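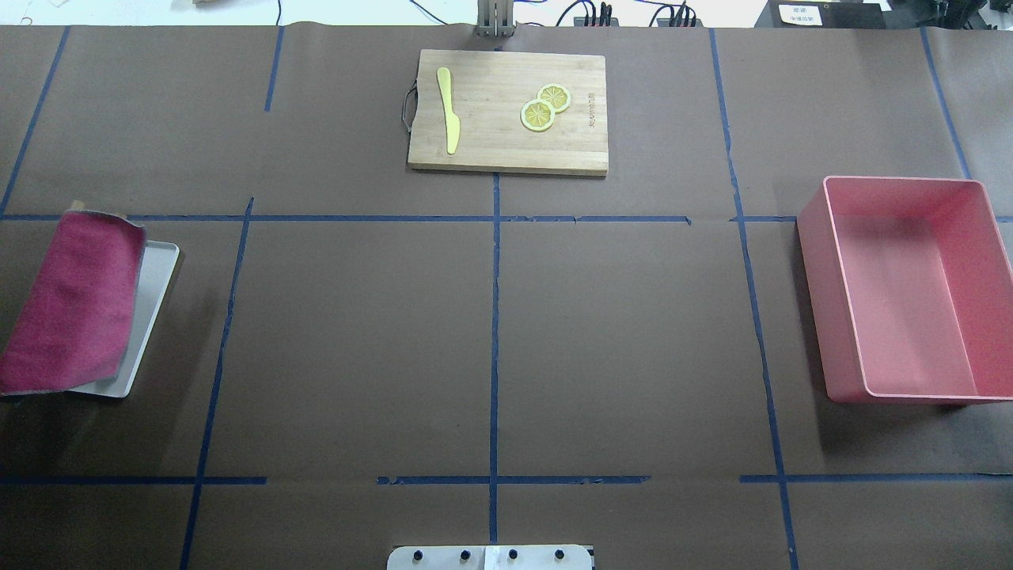
Fig. 1. Taped surface with bamboo board, toy knife and two lemon slices. White tray at left.

**HOME 3681, Organizing Small Work Areas**
Unit 3 notes: Marking out a surface
Trisent Adult Learning, Salem campus. Revised Sep 12, 2021

Read before class. The Duvville section covers the same material in October, so don't pass your worksheets along.

## Why I'm suspicious of grids

Most of the books on the reading list recommend dividing a table or counter into zones. The Visia workbook spends its first chapter on it and treats the matter as settled. I'd like you to treat it as a claim. It says that lines on a surface make people put things back where they belong. Maybe they do. The workbook offers a lot of before-and-after sketches and very little about what the same counter looked like a month later.

Look at the tape in Fig. 1. It's hand-laid and a little uneven, one of the strips on the left runs diagonally, and the lower horizontal line has gaps in it. The workbook would call that sloppy. I'm less bothered. A line only has to be straight if something depends on it being straight, and a cutting board doesn't. What I would ask is which zone is for what. Tape gives you edges and leaves the names up to you, and a zone without a name is a rectangle.

There is also the matter of the tray at the left, which sits at an angle. Is that wrong? If the rule is "tray in the left area," it's fine. If the rule is "tray square to the tape," it fails. You can't grade a layout until somebody has written the rule down, and most people who tape their tables never get that far.

### Paper and tape, practical points

- Paper over a tabletop protects it and gives you something to write on. It also creases and shows its seams. Put the seams where you won't be sliding things.
- Painter's or masking tape in a strong color. Dark blue on brown reads well.
- Lay the long lines first, then the short ones.
- Overlap at crossings if you want to. The workbook wants every crossing trimmed. I have never seen a reason for it.
- Rub down the ends. Loose ends collect crumbs.

## Food prep as the practice task

We use play food and a toy knife for the first exercise, with a real board. Some students find this silly. The layout questions are the same ones you would have with a real lemon: where the knife rests, where the cut pieces wait, where they go next. Juice and peel are a separate problem and we take them up in Unit 4.

Note the order on the board in Fig. 1: knife to the left, slices near the center, one lapped over the other. A right-handed person may find that awkward. Try it both ways and write down which you prefer *before* you read the workbook's answer, which is stated with more confidence than I think it has earned.

## What counts as "empty"

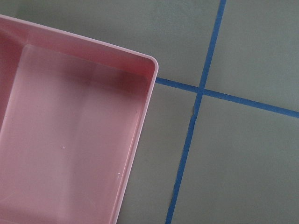

Fig. 2. Pink tray, inner floor. Note the specks.

"Empty the container" is a standard step on every tidying checklist I've been handed. The tray in Fig. 2 would get its check mark from most people. Look closer and there are a couple of white specks and a tiny dark one. Smooth plastic with a bit of shine makes this harder, as a streak of reflected light and a scrap of something can look alike until you tilt the tray.

Do the specks matter? For storing lemon slices made of plastic, no. For storing cut fruit, I'd wash it. The checklist can't tell you which case you're in, and that is my main complaint about checklists.

The second thing in Fig. 2 is the horizontal strip that seems to go under the tray. A container parked over a line hides the very mark it is meant to be judged against. Either make the zone bigger than the container or accept that the line is decoration.

## Placement and the space in front

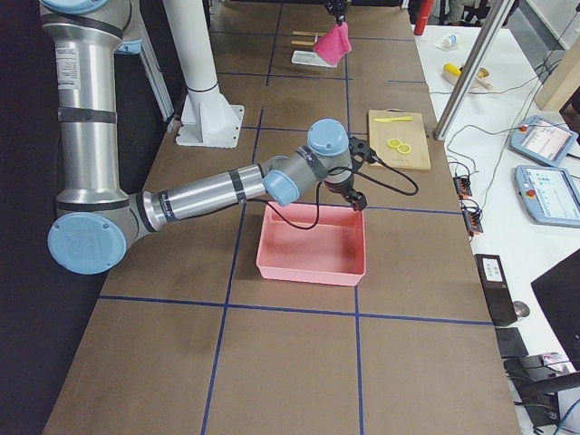
Fig. 3. Pink bin behind the long front line; foreground clear.

The Visia workbook's "front third rule" says the part of the surface nearest you should stay open. This is one piece of its advice I mostly accept, having worked at enough crowded counters. The bin in Fig. 3 sits beyond the long front line, the foreground is free, and cleaning tools are toward the far side.

My doubts are about the far side. Things stored at the back get used less, and cleaning tools are what you want used more. The faint smudges in the foreground make the point well enough.

## Worksheet

Bring written answers. Total 66 points.

1. Name each zone you can find in Fig. 1 and write one rule per zone. If you think a zone has no purpose, say so.
2. Write a definition of "empty" that would settle the tray in Fig. 2 either way.
3. Sketch Fig. 3 with the cleaning tools moved to the front. What did you lose?

Full credit is available for arguing that the tape should come off altogether, provided you say how you'd know where the bin goes.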